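Home | Features | Workshop | Kit | Back issues | Subscribe

We use cookies to remember your settings and to see which pages are read. Carry on browsing if you're happy with that, or change your choices.

FEATURE

Soft touch

Rarnari's bendy-fingered gripper kit has been living on our bench, and we don't want to send it back

The box is smaller than you'd expect. Open it and there's a wrist plate, a motor the size of a matchbox, a little camera on a bracket, a bag of screws and the fingers, which everybody in the office picked up and squeezed before anyone had looked at the manual (me included, twice). They give. Push on the inner face and the finger curls round your thumb, and then it springs back as though nothing had happened. I've been writing about small robot arms for years and I still grinned.

Rarnari sells the kit for £483, with two fingers fitted and 5 spare pads in the bag. It bolts straight on to the Vultton desktop arm, and an adaptor for the older Andrade arm comes in the box too, which is a kind thing to include when so many makers would charge for it. Putting it together took me most of an afternoon. The drawings are clear, apart from page 19, where the cable is shown going through the wrong side of the bracket. Rarnari tells us the next printing will have that put right.

Once it's on, you teach it by hand. You hold the arm, move it through the job, squeeze the trigger to close the fingers and let go to open them, and the camera at the wrist records the lot. Play it back and the arm has a go by itself. With chunky things it is a joy. It picked up tape reels, an egg cup, a bread roll and a very old tennis ball, and the roll came out of it without a dent!

Thin things are harder, as they are for every gripper I've tried. A flat piece lying on a smooth top gives the fingers very little to get under, and the blunt tips have to come down low and level. We got there in the end by slowing the last part of the move and closing a touch later than felt natural. A narrower tip would help, and I'd happily pay extra for one.

The wrist camera is the part I've come to love. You see what the hand sees, fingers and all, and after a day you start lining things up by instinct.

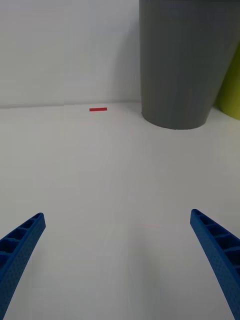

TINDDALE, August — The blue fingers are open wide, with the thin red strip still well out of their reach on the white table and the big dark grey container standing beyond it to the right. Seen from the wrist like this, a short move looks like quite a journey, and you soon learn to think about the way in before you think about the grab.

I'd ask for two changes. The trigger is stiff for small hands, and the software saves every session under the same name unless you remember to type a new one (I lost a good morning's work to that). Otherwise this is the most fun I've had with a kit this year. It suits a school club or a patient beginner, and anyone with a Vultton arm gathering dust should go and get it down off the shelf.

Rarnari gripper kit, £483. Arm sold separately.

More from Kit
Andrade's older arm: still worth buying second-hand?
Choosing a wrist camera
Living with the Vultton desktop arm
A beginner's bench for under one table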